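Small thread about our club, Grundthorpe, and the league match against Nostovden. Many people wrote to me, so I put everything in one place.

First the result. We lost by 2 goals. I was at the ground and I have no complaint about the score. Nostovden played better after the break.

The problem is the player list. Our captain, Yến Mạch, was written on it as a substitute, but she started the match. The referee saw this only at half time and made a note.

Under the league rules a wrong list can mean a fine, and also a loss of points. We got the letter in March. It says one point is taken from us -- and this point is the difference between fourth place and sixth.

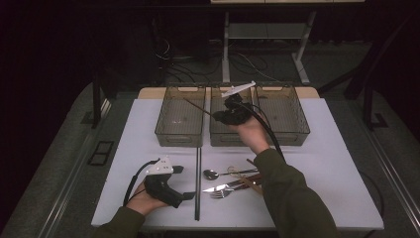 Can the club still appeal?

The club has 31 days from the date on the letter, and the appeal must be in writing, signed by the secretary.

Our secretary is Duyên Cù. She told me she will send it this week, together with the first list, the one she filled in by hand before the match. On that list Yến is in the starting eleven. The mistake came when it was typed into the league system.

I read the old decisions on the league site. Vutia had almost the same case two seasons ago and they got their point back, but had to pay the fine. Hầu lost their appeal, they sent it too late.

Attendance, for those who asked: 1,084. Very good for us in such rain.

Please do not write angry messages to the referee. She did her work correctly -- the list was wrong and she had to report it.

I will add to this thread when the answer comes.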